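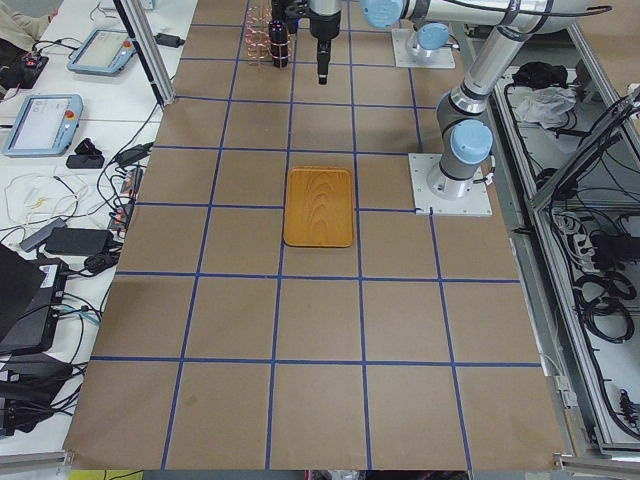 How to tape a grid for your robot table (and get the whole crew using it)

I run the packing room at Gravham, where we put together gift sets, and since December I've also been the person who gets yelled for when the robot table stops. I didn't train for this! I came up through packing, same as everyone else on my shift. So this is a how-to from somebody who had to figure out a shared table with ordinary tools, for people who are about to be in the same boat.

The method is a tape grid. It's cheap, it goes down in an afternoon, and it gave the packers and the robot programs the same names for the same places. Before the grid, our conversations went "move it over a bit, no, the other way, no, toward the wall." Now somebody says "tray goes in C3" and the tray goes in C3.

What you need

A roll of brown kraft paper wide enough to cover the table
Dark or bright blue tape, the kind that peels up clean
A long straightedge and a carpenter's square
A pencil and a sharp knife
A notebook that stays at the table (ours says UKO on the cover, which is what we call the table)
One other person, preferably one who packs for a living

Step 1. Stop everything and clear off

Park the arms where your supplier's instructions say to park them, shut down properly, and follow your own site's lockout rules before you lean in there. I mean it. You'll be stretched across the table with a knife in your hand and your mind on straight lines. Tell the next shift too, and leave a note. I forgot the note the first time and got a well-deserved earful.

Step 2. Lay the paper

Roll it out curl side down and let it sit through lunch. Paper that goes down too soon gets a hump in the middle, and you'll chase that hump all afternoon. Smooth it from the center out and fasten the edges. If your arm bases are in the way, cut the paper to fit around them. Don't go loosening bolts on a mounting plate to get a nicer edge (I was tempted, and our supplier's tech would've had to come redo the whole setup).

Step 3. Pick your square size

Take the biggest thing you handle and set it down. For us that's the Farina tray, the wooden one with the rounded corners that goes in our best-selling set. It needs to fit inside one square with room for fingers on the sides, whether those fingers are yours or the gripper's. I made our first squares too snug because I wanted more of them. The tray sat on tape on both sides and people couldn't tell at a glance whether it was in the right spot. Pulled it all up, went bigger, much happier.

Step 4. Mark, then tape

Measure from one fixed edge every single time. If you measure each line from the line before, your little errors pile up and the last column comes out looking like a slice of pie. Pencil all the lines first, check the corners with the square, and only then open the tape. Run each strip in one piece, long ones first, and don't stretch it, or it'll creep back overnight.

A small wobble in a strip won't hurt you. The tape is for the people. The arms go to their taught positions no matter what the tape looks like, which brings me to the next bit.

Step 5. Teach the squares that matter

You don't need a taught point in every square. Start with 2: one where the item gets picked up and one where it gets set down. Move the arm slowly, with your thumb near the stop, and bring the fingers down over the middle of the square. Save it under the grid name. Please don't save it as "new point" or "test final." I inherited a pendant full of those and it took me a week to sort out which ones were safe to use.

Then look from the gripper's side. This was the step that changed how I lay things out. From where I stand a square looks wide open, but up close the fingers might be coming in right next to something else on the table.

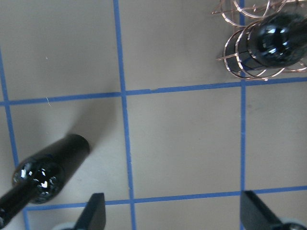 Down at gripper level, with the middle square left clear.

I now check that view after every change, and I keep the square beside a pickup point free if I possibly can. Things that roll get their own spot well away from it.

Step 6. Run it slow with the packers there

Bring the people who'll be feeding the table, and let them place the parts themselves. They'll do it differently from you. One of our packers is left-handed and reached in from the far side every time, so we moved the handoff square over by one column. Ten minutes of work, and she'd have been twisting her shoulder all shift otherwise.

Write down every stop, even the silly ones. Our notebook has 359 entries so far. A lot of them say "tray crooked," and going through those pages is how we figured out that the near row was hard to reach squarely for shorter folks.

What changed for us

I get asked this more than I get asked about tape! Our orders come in through Bruvix, and a plain month is 700 sets. In December it was 1,743. The table does the dull lifting and setting down. Checking, ribbon, and anything that needs a judgment call is still done by hand.

Nobody on my crew lost hours over it, and I asked about that early and in writing, which I'd tell anyone to do. The jobs did shift, though. There's less wrist ache and more standing and watching, and watching is tiring in its own way. We swap every hour now. Some people love the pendant and some want nothing to do with it, so I stopped pushing. But everyone can stop the arms, and everyone can write in the notebook and expect me to read it.

The thing I'd do differently is pay. Two packers were teaching points for weeks before anyone thought to call it a new skill on their paperwork. Get that settled before the tape goes down.

Keeping it up

Look over the tape at the start of each shift and press down any lifted ends. Wipe off fibers and dust. Scuffs on the paper are fine, rips aren't. When you replace the paper, measure from the same fixed edge as before, then rerun your pickup and set-down points slowly before going back to normal speed. And write the square size inside the notebook cover, in ink. Ours was on a sticky note, and the sticky note went out with a gift set.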